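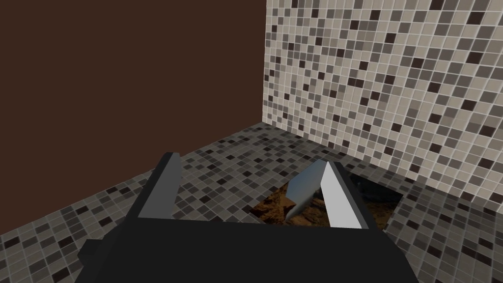
*In the simulated room: the gripper, and a square object on the floor by the tiled wall.*

I have worked in the prep kitchen at Donlow for long enough to remember when the only machine we argued over was the slicer. Since January we have had a robot on order from Perken, and before it arrives the staff have been asked to sit with the simulation in the afternoons, at 3pm when the lunch trays are back, and say what looks wrong.

I think this is the best decision the management has made about it, and I think they made it for the wrong reason. They wanted us to get used to the idea. What they got was Dalal Geagea telling two engineers that their counter had no mess on it.

She had a point. The simulated room has a long dark counter with a white plate, a couple of small bottles and a few other bits, and two arms reaching in on either side. Our counters at half past eleven have 112 lunches going across them. A machine that has practised on a tidy surface will need somebody to keep the surface tidy, and I would like to know whose job that is before it becomes mine.
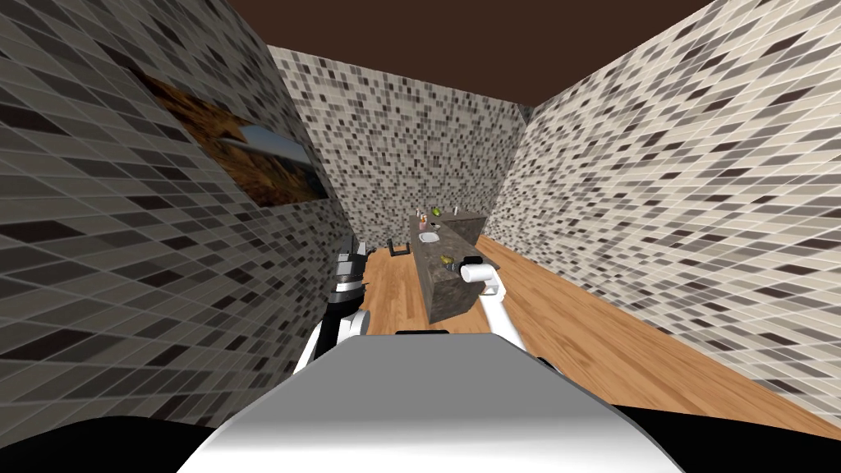 ## Who does the leftover work

Perken's brochure says the robot will take over "repetitive handling". Most of what I do is repetitive handling. I don't object to losing some of it. Hiba Qaisi has had bad wrists for years and would hand over the peeling and sorting tomorrow.

My objection is to the way the remaining work gets described. Setting out, clearing, checking, picking up what was dropped – all of that is counted as nothing on the new rota. Rania Ghanem, who draws it up, has been fair with us and has said she will look at it again. I hope she does so with a pen and a stopwatch, on a normal shift.

Then there is the question of skill. One of the practice objects is a root of ginger on a marble top, with the open gripper coming towards it. Ginger is a sensible choice, since every piece is a different shape and there is no obvious place to hold it.
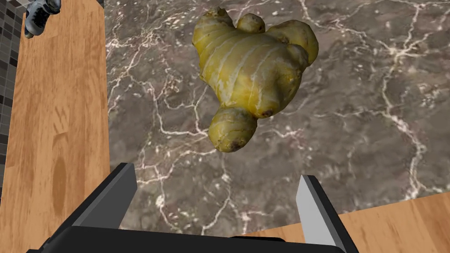 We know things like that by hand, and we have never been paid for knowing them. If the engineers need to ask Maysoun Chamoun how she picks over a crate, then what she tells them is expert advice and should go on her payslip as such. At the Abu Hammour site they were given a thank-you lunch, which they cooked.

I would vote for the robot, if there were a vote. I would also want the new rota in writing first, with the clearing up on it.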